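From: Verena Lanz
To: Trurkside household list
Subject: Re: [trurkside] Folding on the bed or folding on a table?

Sinan Karabulut wrote on Tuesday:

> Since we moved to Achterberg we have no table big enough for the
> laundry, so everything gets folded on the spare bed. Shirts come out
> fine. Anything thin comes out crooked and I end up doing it again.
> My wife says it is the mattress and I say it is the cloth. Does
> anyone on the list fold on a bed as a matter of course, and if so,
> what do you do about the soft surface? I would also like to hear
> whether people bother with a fitted sheet underneath or just work
> on whatever is there.

Sinan,

I have folded on a bed for 4 years, so I will answer at some length. Two pictures first, of a blue piece in the state it usually arrives in. 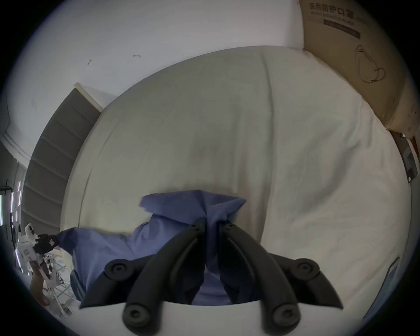
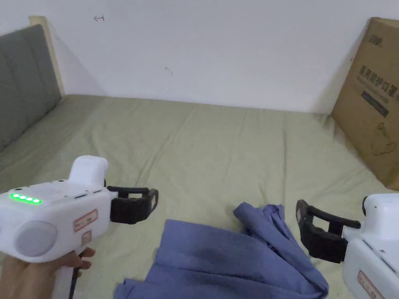
The blue cloth on the bed, still in a heap in both.

Your wife is partly right. A mattress gives under your hand, so when you press on one corner to hold it, the cloth around it dips and the opposite edge creeps in. With a thick towel you never see it. With a thin cloth you get a fold that is off by a finger's width, and the next fold doubles the error.

What I do is this. I never start from the heap. I look for a corner, lift the whole thing clear of the bed, find the next corner along the same edge and let it hang for a moment. Then I lower it so that the far edge touches down first and the near edge last. If you drop it flat in one go it traps air and you will be chasing the bubble with your palms.

Once it is down I smooth from the middle outwards, with the flat of the hand and very little weight. Pressing hard is what causes the trouble on a bed. If the sheet underneath is wrinkled, pull that straight before you start, or the wrinkles come through and you cannot tell which layer they belong to.

On the fitted sheet: yes, I keep one on, pulled tight. A loose flat sheet travels with the cloth. A duvet is worse still and I would take it off altogether. A colour different from whatever you are folding is a help too. I once spent a silly amount of time looking for the edge of a white pillowcase on a white duvet, and had to carry it to the window in the end.

For the fold itself I bring the two far corners towards me, not the near ones away. My arms are then coming back to my body and I can see both corners land. Half, then half again, then turn it round a quarter and fold in thirds. Small cloths I only halve twice. I don't bother about which side is out unless it has a pattern.

Where you stand matters more than I expected. From the foot of the bed I was always leaning, and the pile came out slanted to the left. Now I stand at the long side and pull the work close to the edge. A low bed will get you in the back after a full load, so kneel on a cushion or split it into two goes. I do the sheets on one evening and the small things on another.

If you want a hard surface without buying a table, a piece of board laid on the bed does the job. Pridel, the timber place past the roundabout, cut me one to size, and it lives behind the wardrobe. I covered it with an old pillowcase so it would not snag. I use it for napkins and for anything I want to look smart in a drawer, and for the rest I don't get it out. A big flattened cardboard carton would work as well to begin with, though it goes soft in the middle after a few months.

Two things I would not do. I would not iron on the bed, board or no board. And I would not leave the folded pile there while you carry on with the next lot, as every movement of the mattress shifts it. Put each finished piece on a chair or straight into the basket.

The older thread on this was in December, under the subject "crooked tea towels". There was a long reply in it from the Zesten end of the list on rolling instead of folding, which may suit you better for the very thin stuff. I tried it for a while and went back, as rolled cloths would not stay put in my drawer, but the drawer is a deep one.

Could you say what size your thin pieces are? If they are scarves I would do the first fold in the air and only put them down for the second. If they are more like sheets you will want another pair of hands for the first fold.

Verena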